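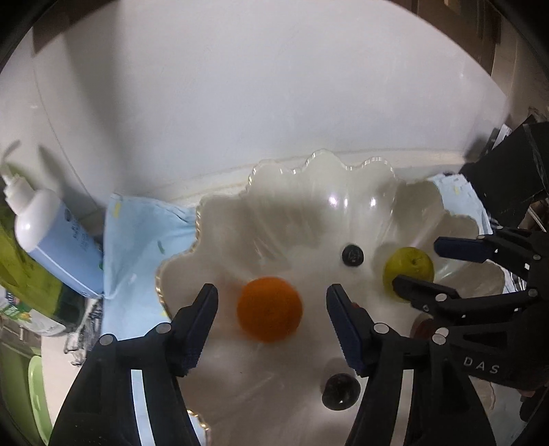

Glass bowl with gold rim, seen from above.

Review of the Urlow Club Endurance Season

The final classification for the Urlow Club Endurance Series was confirmed on 17th November, and with it the results of the last round at Lanz became official. The Trilier team finished second overall in the production class. As the person responsible for the team's timing and strategy, I have set down my account of the season here, as I have done in previous years.

The series is run for production motorcycles of up to 600cc, with two riders sharing one machine. Points are given for each race and for qualifying, and a team may drop its lowest score. Our riders were again Xiomara Kincaid and Kanako Uchida. Kincaid took the opening stint at every round except the first, when she was recovering from a wrist injury and the order was reversed.

The opening round was held at Gadance, on a circuit that was resurfaced over the winter. The new asphalt offered much more grip than the old surface, but it was hard on the rear tire. We had planned for two stops and made 3. Uchida brought the motorcycle home in fifth place, which was a fair result given the time lost in the pits. The front-running teams had tested at the circuit in the spring and had clearly chosen a harder compound for that purpose.

The June round at Urlow was the strongest of our season. Kincaid qualified on the front row and led by the end of the first lap. Rain arrived shortly before the halfway point, and the decision to bring her in one lap early for wet tires was taken on the pit wall without much discussion. Several of our competitors stayed out for two further laps and lost considerable time through the lower section of the track. Uchida rejoined in the lead and kept it to the flag. It was the team's first win in the class.

The following round produced no points. A fuel line fitting came loose during the second stint, and the motorcycle was stopped by the marshals under the black and orange flag. The repair was completed in the garage, but we were too many laps behind to be classified. The fitting has been replaced with a different type, and the inspection sheet used before each session has been amended to include it. This round became our dropped score.

The last race was the longest on the calendar, with a distance of 300 miles at Lanz. We arrived third in the standings, and a podium finish would be enough for second provided that the team ahead of us finished lower than fourth. The early laps were cautious. Kincaid ran in sixth place for most of her first stint and saved enough fuel to extend it by four laps, which removed the need for a short final run. Uchida set her best lap of the weekend late in the race, on used tires, and passed for third under braking for the last corner with six laps remaining. The team ahead of us in the standings finished seventh.

Across testing, practice, qualifying and racing, the motorcycle covered 3159 miles this year on two engines. The first was removed as a precaution after Urlow and will be kept as the spare. Suspension settings changed very little after the opening round, and both riders have asked that the same base setting be carried over.

Some comment is due on the regulations for next season. The organizers have proposed a longer minimum time for each pit stop, measured from the pit entry line to the exit line. I support this change. It reduces the advantage held by teams with larger crews, and it should discourage hurried work during refueling. The proposal to reduce the practice allowance is harder to support. Newer teams depend on that time, and the saving for each entrant would be over $200 at best, a small part of the cost of a weekend.

Both riders have confirmed that they will return. The entry has been submitted, and the motorcycle will be stripped for its winter inspection once the workshop bench is free. The first test is expected to take place at Gadance, subject to the circuit's own calendar. Lap charts for all rounds are available on request to any team in the series.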